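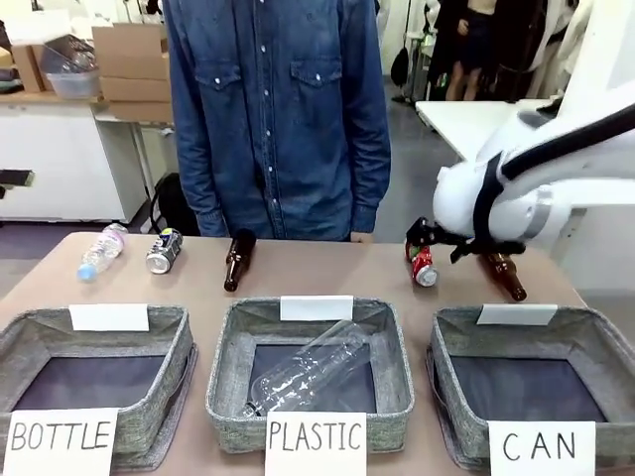

Sorting night: cans, brown glass and clear plastic, with the gray fabric bins lined up along the front of the table.

Homa Ranjbar
I finally gave in and bought soft bins for the recycling, and oh, I love them! They fold flat when I'm done, so the hallway is a hallway again.

Plastic went first this time — one clear bottle in the middle bin, and another still on the table with its light blue cap on.

Glass next, then the cans. The Ustley depot wants them separate, and I've got almost 800 cans to my name since February (I do keep a tally, yes).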